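Revised bench rules for hand-guiding and shared tables

The Cillmont lab has updated its rules for working next to the small arms. The new version replaces the one issued in April and applies to every bench, including the two on loan to the Orka project. It runs to four pages. The main changes are below.

Speed. Any arm with a person inside its reach is limited to 50 millimeters per second at the gripper while it moves on its own. The old rule left the limit to the operator. The setting is now stored in the startup profile, and only Gilang Wibisono and Mawar Tjoa can change it.

Hand-guiding. One person guides one arm. Hold the arm on a link and keep fingers out of the gap between two joint housings. Sleeves may be long but must be fitted at the wrist. Lanyards, scarves and open jackets stay off. If a second person needs to reach the table, the person guiding the arm stops first and says so out loud.

Stop button. It must be within reach of the person at the arm without taking a step. A button on the far side of the table does not meet the rule. Test it at the start of each shift and write the time in the log.

Objects. Use light plastic cups, empty cans and soft items for first trials of a task. Glass and filled containers need a signed sheet. Put out only the items the task calls for, and move the rest to a second table.

The log review behind these changes covered 3,247 runs. Of those, 58 ended in a stop that someone had to trigger by hand. Tjoa read through all 58 entries. The most common cause was a cable catching on a joint, followed by two people reaching for the same object. 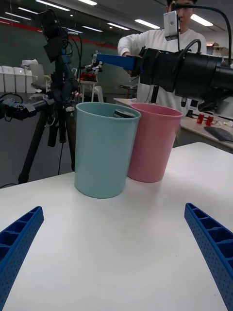
Cables were hardly mentioned in the old rules, so that section is mostly new. Cables on a tripod should be tied to the center column, with enough slack at the top for the camera to turn. Tripod legs go outside the reach of any arm. A sensor on a gooseneck has to be checked by hand before each session, as the neck can sag over a day of use. If it has moved, calibrate again and note it in the log.

The Flivdale site will switch to the same rules once its benches have been measured. Until then, staff who work at both places should follow the Cillmont version.

Printed copies are in the rack by the door in room 935. Questions about the speed setting go to Wibisono, and corrections to the text go to Tjoa. The sign-off sheet has to be completed before your next session on an arm, even if you signed the April one.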